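Paper Cups and Small Tables: Gallery of the Autumn Tea Afternoon

Welcome to the gallery page of our tea afternoon. We held it on a Saturday in September, in the upstairs room of the Flonow neighborhood house. I am Fanni Pap, and I was responsible for the tables, the cups and the drinks. Many guests asked me afterward where the cups came from, so I write a little more about the cups here than about the people. I hope the people will forgive me.

We ordered 600 paper cups for the season, and they came in several designs. The plain white ones were cheaper, but Béla Veres has a strong opinion about plain cups. He says that when every cup is white, all the guests lose their own cup after five minutes and take a new one. Last year we threw away two full bags, so I could not argue very well.

1. The sign at the stairs

Zoltán Kelemen painted the sign on the back of an old poster. The arrow points up the stairs, and still several guests went first to the yard. Next time the sign will hang at the gate.

2. Choosing the cups

We tried the cups on a plaid cloth before we decided anything. I wanted to see the colors together, because the cloth has teal and light blue in it already and I was afraid of too much blue. We laid out two cups of each design.
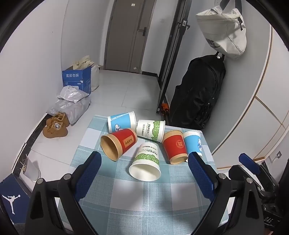
Light blue, red, and white with green: the three designs on the plaid cloth.

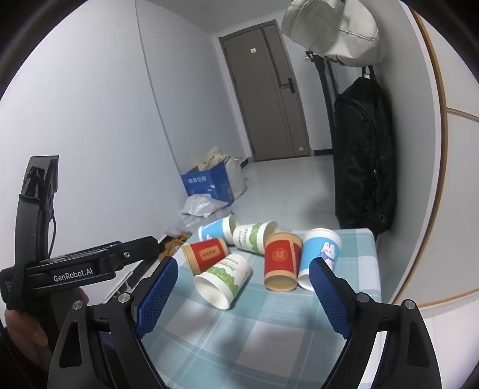 My favorite is the white one with the green leaves. It has the word "PAPER" in dark letters along the side, and it looks calm next to the others. The red one is more for a celebration. Bence Bakos thought it was too serious for children, but the older guests chose it first, and my aunt asked if she could take some home for a wedding dinner. The light blue cup with the little cartoon character was the children's cup from the first minute. We did not plan this, they simply decided.

3. The tea corner

We had black tea, linden tea and a fruit tea that smelled better than it tasted. The large pot holds enough for one round only, so Dénes Deák was walking between the kitchen and the room the whole afternoon. He asks me to write that the handle of the pot needs repair. I have now written it.

4. Cakes from the neighbors

There was poppy seed cake, apple cake, and a salty one with cheese which was finished before I could try it. If you baked the salty one, please send me the recipe. There was no name on the plate. Two plates are also still in our kitchen, one with a gold edge and one of dark glass, and they can be picked up any evening before seven.

5. The tablecloths

The plaid cloth is my own. I bought it at the Sipos market many years ago, and it has survived coffee, candle wax and one birthday with beet salad. It washes well at a low temperature, but it must be ironed while it is still a bit damp. The other tables had the long white cloths of the house — they are beautiful, but they slide, and a child can pull everything down with one hand. For the next time I would like to have clips.

6. The reading corner

Bence read two short stories for the small children. The second one was about a bear who rents a boat, and it had to be read again.

7. After six o'clock

The chairs went back to the storage room and the cups that were not used went back into their sleeves. Please keep the designs separate if you help with this another time. Mixed sleeves look funny, but then it is difficult to know which design is nearly finished. I write the name of the design on the outside with a pencil.

The next tea afternoon will be in the same room, with the same cups. If you would like to bring a cake, tell me or Zoltán, and please put your name under the plate. Anybody who has photos from the afternoon can send them to me, and I will add them to this page when I have a free evening.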